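Finish the quilts you have before you buy for the next one
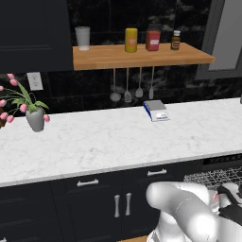

Grethe Hafstein wrote in after my October piece to say that a stash is there to be enjoyed and that she has never once regretted buying fabric. She buys when she sees something she likes, and the pattern comes later, sometimes years later. Plenty of quilters work this way and I did too, until I moved house and had to carry it all up two flights of stairs.

My objection is a practical one. Fabric bought without a plan is nearly always the wrong amount. I have half-metres of prints I love and not one of them will make a border. When I do start a top, I end up ordering background fabric anyway, and the shop has usually moved on to a different dye lot by then.

There is also the matter of unfinished tops. I had 11 of them folded in a cupboard, two dating back to the class I took in Jurkia. Most needed only wadding, backing and a free weekend. I kept putting them off for something new, and the new thing joined the pile.

So I stopped buying until the pile was down to three. It took longer than I expected — the hexagon one alone has 703 pieces and I had lost the template. I unpicked one top and gave its blocks away, and I don't miss it.

Grethe is right that choosing fabric is a pleasure. I still go to the Furport shop, and I still stroke the bolts. I take a list now, with measurements on it, and the list has binding on it more often than prints.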